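Chapter 4
Planning the Equipment Budget

After working through this chapter you should be able to list the costs of a small automation project, separate one-time costs from running costs, and decide what to buy first.

4.1 Start with the task

Most first budgets start with a price list. A buyer finds an arm that fits the money available and then looks for work it can do. It is safer to start with the task. Write down what will be handled, how large it is, how often it moves, and who does the job now.

Wernby, a small firm that packs table goods, planned its first station this way. Sabina Khondokar, who ran the project, had 3 candidate tasks and chose tray handling. Her first request was for hand-held grippers. An arm could wait until November, when the next round of money came in.

Hand-held grippers let people do the task with the same kind of fingers a machine would use. Trays are a fair test. A large one with rounded corners and a raised rim can be gripped in several places, and a smaller, deeper one beside it may call for a different approach.

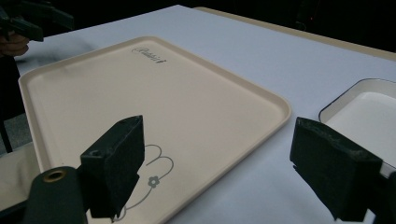 4.2 One-time costs and running costs

One-time costs include the grippers, the table, mounts, cabling and training. Running costs include spare fingers, repairs, software fees and staff hours. Finger blocks chip and scuff with use, so replacements belong in the running budget from the first month.

Khondokar set aside $400 for spares and 40 staff hours for setup. Her colleague Velimir Bošković asked for a separate line for test items – trays of different sizes and depths – so that they would not be borrowed from stock.

Keep the two kinds of cost on separate sheets. A supplier's quote usually covers only the first, and the second is easy to leave out until the bills arrive. Table 4.1 gives a blank form for both.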